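Home | Bedding | Laundry | Small Furnishings | Test Methods | Archive

Product Review: Natine Flat Sheet, Full Size, in Cream

Prepared by the Household Textiles Desk

The Natine flat sheet is sold by Calamer as a general-purpose sheet for guest rooms, small inns, and residence halls. It is offered in cream and in gray, in four bed sizes, and in packs of one or 12. This review concerns the cream sheet in the full size, purchased at retail in the pack of 12. Calamer was not informed of the purchase and supplied no materials for this evaluation.

The desk last reviewed flat sheets when the Chiba line was introduced, and a number of readers have since written to ask whether the Natine is a suitable replacement now that the Chiba is harder to obtain in quantity. The two products are compared where the comparison is useful. Readers who require a fitted sheet should consult the separate review in the archive, as the findings below do not carry over.

Packaging and First Inspection

The pack arrived in a plain carton with each sheet folded and banded in paper. The bands carry the size and the care symbols in clear type. A second size mark is woven into a small tab at the foot hem, and staff who sort linens from a mixed shelf will find this of real value. The Chiba has a printed tab that becomes difficult to read after repeated laundering.

One sheet in the pack had a loose thread of several inches at the corner of the head hem. It was trimmed and the sheet was kept in the rotation, where the hem has held. The remaining sheets were free of visible defects. Color was even across the pack, although the cream is warmer than the swatch shown in the Calamer catalog. Buyers who intend to combine the Natine with existing white pillowcases should order a single sheet first and compare the two in daylight.

Fabric

The fabric is a cotton and polyester blend in a plain weave. It is of medium weight and has a dry, slightly crisp hand when new, which softens after the first few launderings. It is opaque enough to cover a colored mattress pad without the color showing through, a point on which the Chiba was marked down.

The surface is smooth but not slippery. Blankets stay where they are placed, and the sheet does not creep toward the foot of the bed during the night to any degree that our sleepers reported. Two of them found it warm in June with the windows closed. For summer use in rooms without air conditioning, a lighter sheet is to be preferred.

Laundering

Sheets were washed warm with an ordinary powder detergent and tumble dried on a medium setting, and they were removed from the dryer promptly. Shrinkage was measured after the ninth cycle. It was slight in the width and somewhat greater in the length, and the sheet still provided a full tuck at the foot of a standard mattress. On a mattress with a thick topper the margin becomes narrow, and the next size up is recommended.

No pilling was observed at the end of the test period. There was some roughening along the fold of the head hem, where the fabric is doubled and receives the most handling. The color did not change in a way that could be seen without a new sheet beside it.

Stains were treated in the usual manner. Coffee and tea came out in one wash. Cooking oil required pretreatment and a second cycle, and a faint mark remained on one sheet. The care label prohibits chlorine bleach, and institutions whose laundry contracts specify it will need to look elsewhere.

Wrinkling

Calamer describes the Natine as "easy care," a phrase without a fixed meaning in the trade. The sheet does come out of the dryer in better order than an all-cotton sheet of similar weight. If left in the basket overnight it will take on creases that smoothing by hand does not remove. A light pressing at the turn-down is sufficient for a guest room, and full ironing was judged unnecessary.

Sheets stored folded on the shelf show their fold lines when first spread. Most of these relax within a few hours under a blanket.

Handling on the Bed

The qualities that matter most to those who make beds every day are seldom given in a catalog. A flat sheet should open without clinging to itself, should settle in approximately the right place when it is spread, and should allow small corrections to be made from one side. The Natine does well on the first two counts. It opens cleanly from the fold, even directly after drying, and static was noted only on the driest days.

Corrections from one side are less easy. The fabric has enough grip that a pull at one corner gathers the sheet into a ridge before the far side begins to move. The better practice is to raise the edge clear of the mattress, allow a little air beneath it, and then draw it across.

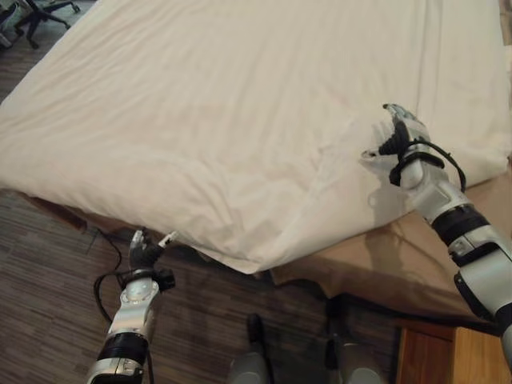 Once the sheet is centered, the sides should be left hanging until the foot has been tucked. The Natine is generous in width and the overhang was adequate on mattresses up to 12 inches deep. Mitered corners hold well, and the crispness of the newer sheets is an advantage here, as the fold keeps its line while the side is brought down over it. After repeated washing the corners are softer in appearance but no less secure.

The hems deserve a brief remark. The head hem is deep and the foot hem is narrow, so that the two ends can be told apart by touch. The side edges are selvages and are not turned. They lie flat and tuck without bulk, but one had begun to fray slightly at the midpoint by the close of testing. The desk will continue to use this sheet and will amend the review if the fraying spreads.

Comparison With the Chiba and the Busness

The Chiba remains the softer sheet and is more comfortable against the skin in warm weather. It is also thinner, wrinkles more readily, and is now sold only singly through most outlets. Readers who already own a supply have no reason to replace it before it wears out.

The Busness hospitality sheet is heavier than either and is plainly intended for commercial laundering. It withstands hotter water and tolerates bleach. In a private home it takes a long time to dry, and several of our sleepers described it as stiff. It is the stronger candidate where linens are sent out. For a household or a small inn that washes its own, the Natine is the more practical choice - provided that the cream color is acceptable, for there is no white.

Storage

Twelve full-size sheets, folded in thirds and then in quarters, fit on a single linen closet shelf of ordinary depth. The folded sheets stack squarely and do not slide. The paper bands may be kept and reused for the first few months, after which they tear.

Assessment

The Natine flat sheet is a sound product at its price. Its strengths are opacity, a usable size tab, and a fabric that leaves the dryer in reasonable condition. Against these must be set the warmth of the fabric in summer, the prohibition on bleach, the unfinished side edges, and a shade of cream that may not match what the buyer has at home.

The desk recommends it for guest rooms and for general household use on mattresses of standard depth. It is not recommended for commercial laundering or for beds fitted with a thick topper, unless a larger size is ordered.

Ratings

Fabric: Good
Construction: Fair to good
Laundering: Good
Handling: Good
Value: Very good

Correction: An earlier version of this review stated that the gray sheet was available in the full size only. It is offered in all four sizes.

1187 shares | 9 comments

Contact the Desk | Reprint Requests | Copyright Household Textiles Desk | Back to top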